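Projects > Student Robotics > Dernow Course Report > 4. Grasping Task

February
Yurani Sotelo and Fahad Mengal

4.2 Handling of the grape bunch

The second task of the course asked each team to pick up a bunch of grapes and put it down again without dropping it. Teams of 2 students shared one arm and wrote their own closing routine in Flokik, the course software. Each team was given 200 trials. We chose grapes for this task after the block task was found too easy by most of the class. A bunch has no flat side, and the fingers meet many small round surfaces at the same time.

The wrist camera was kept on during all trials, and the students used its view (Figure 3) to decide where the fingers should close. Team Reisinger preferred to hold the bunch near its middle. Team Ultanero first tried to hold it by the stems, but the bunch turned in the fingers and they gave up this idea after one afternoon.
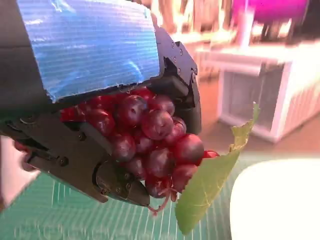

Figure 3. Wrist camera view with the grape bunch held between the two fingers. Blue tape is on the upper finger.

The closing speed was the setting which the students discussed the most. With a fast closing the bunch was often pushed away before the second finger arrived. With a slow closing the grasp was better, but a team could not finish its 200 trials in the lab hours. Both teams finally used a fast approach and a slow last part. This solution was not given in the course notes, and we did not suggest it to them.

The release was more difficult to judge, and we return to it in Section 4.3.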